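Plumero

Household food waste diary, cleaned up version. README last touched 20th June, will tidy more when I get a minute.

What it is

Diary entries from people writing down what they threw out, and why. Kitchens only, no restaurants. One row per thing binned. 2,414 rows after cleaning, almost 4,000 before. Most of what went was duplicates from the old Drirau form, which submitted again if you hit back.

Files

plumero_main.csv - the one you want
plumero_raw.csv - untouched, messy, don't cite it
households.csv - size of household, town, rents or owns
codes.txt - reason codes, read this first

Columns in main

hh_id - household, matches households.csv
item - free text, lowercased, spelling mostly left alone
group - fruit, veg, bread, dairy, meat, leftovers, other
grams - whole numbers. Blank if not weighed
reason - see codes.txt
stored - fridge, counter, cupboard, freezer, unknown

Notes on fruit and veg

Biggest group by far. Tomatoes are in veg, not fruit, even where the person wrote them down as fruit. Kiwis and oranges are fruit, obviously. "Counter" means anything left out, bowl or basket or straight on the table, we didn't split it. Peel and cores shoudl not be in there but some people logged them anyway. Reason code P if so, filter it out.

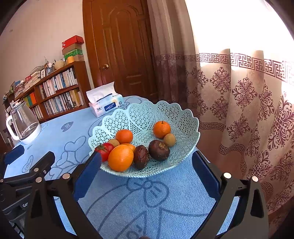 Jacobus Motaung wrote back that the counter code is too broad, a bowl by a sunny window and a dark shelf by the back door are different places and his own oranges last twice as long in the second. He'd like it split in two, with a code for direct sun. Fair point. Can't be done for the old rows, nobody was asked. Will go on the form for the November round.

Known problems

Coltedero households used a paper diary, typed in later. Handwriting bad in places, unreadable items are "other".
Venter households got kitchen scales, the rest guessed. Don't compare grams between the two.
Weights under 100 grams are shaky everywhere.
hh_id 2 appears in both towns. Different families. Use town + hh_id as the key untill I fix it.
Milk in ml was turned to grams one for one.

Not included

Names, addresses, shopping receipts. Pet food. Anything composted before the diary started.

Use

Free for teaching and research. Say where you got it. If you find a wrong code send the row number and what it should be, no need for a long email.

To do
- merge "bread" and "bakery" leftovers in raw
- dates are mixed day/month in the paper rows
- write up the reason codes properly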